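3. Collecting the Demonstrations

3.1. Hand-Held Tools in Place of the Robot

In our earlier work the Dunstan arms were moved by remote control. The operator held two small leader arms and looked at the robot through a screen. This way gives joint angles directly, but it is slow, and the operator feels very little of the contact between the fingers and the object. For the present study we therefore collected the training data with Kelar, a pair of hand-held grippers whose fingers have the same shape and the same opening as the fingers of the robot. The demonstrator does the task with these tools, and the recorded path of each tool is later given to the robot as a path for its own hand.

The position of a tool is estimated from its own camera and from the markers fixed on it. When one source is lost for a short time, the other is used alone. If both are lost, the recording is stopped and the demonstration is not kept. We chose this strict rule after the first trials, in which repaired paths often had a small jump at the moment of grasping, and the learned policy copied the jump.

All demonstrations were made at Tirkton, in a room with ordinary household things. The room was not cleared for the recordings and the daylight was allowed to change. We wanted the camera views to have the same kind of disorder that the robot meets when it is used. Figure 2 gives a view from the camera on one of the tools.

Figure 2. Hand-held grippers during work at Tirkton, with the vent slots and black finger pads of the recording tool in the foreground. The person near the shelves wears a headset and a backpack and holds a gripper with both hands.

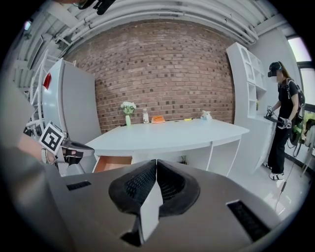 Kiri McKinnon objected, on reading a first draft of this section, that a person with a tool in the hand can reach places which the arm cannot reach, so a good demonstration may still be useless for the robot. We agree with this objection. It led us to add a reach check, which runs after each demonstration and marks every part of the path where the arm would come too near to its joint limits. A demonstration with such a part is shown again to the demonstrator, who may repeat it from a different standing place. Most people learned quickly to stay closer to the table and to turn the wrist less.

3.2. Instructions to the Demonstrators

Six people gave demonstrations. They received a short written instruction and practiced until they felt comfortable with the tools. The instruction asks for three things only: close the fingers fully before lifting, keep the object in view of the tool camera, and do not correct a failed grasp by using the other tool. We did not prescribe the speed. Bevan Mudgway proposed to use a metronome, and this was tried and given up, as the movements became stiff and the pauses between them were learned by the policy as part of the task.

Work with both hands needed more care than we expected. When the two tools come close together, one marker can hide the other from the outside camera. The demonstrators were asked to hold the tools with some distance between them at the start of a recording, with the marker cubes not covered, and to bring them together only when the task needs it. The head camera records both tools together with the work area, and its view is used for the labels of the task stages but not as input to the policy.

Figure 3. View from the head camera at the table, with one gripper in each hand and the patterned marker cubes on the tools.

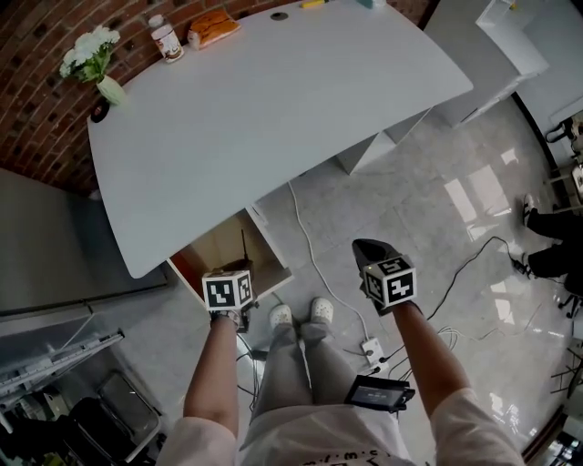 3.3. Selection and Training Data

After the reach check and the tracking rule were applied, 1,279 demonstrations remained. Stage labels were set by Aroha Rutherford and checked by Ewan Rakena. Where the two did not agree about the moment of a grasp, the earlier moment was taken.

The paths were then resampled to the control rate of the arms and passed to Cleltov, our training program, without smoothing. We tested smoothing on a small part of the data and found that it moved the moment of finger closing, which hurts most with thin objects. The settings used for training are the same as for the remote control data, so that the comparison in Section 4 depends on the way of demonstration alone.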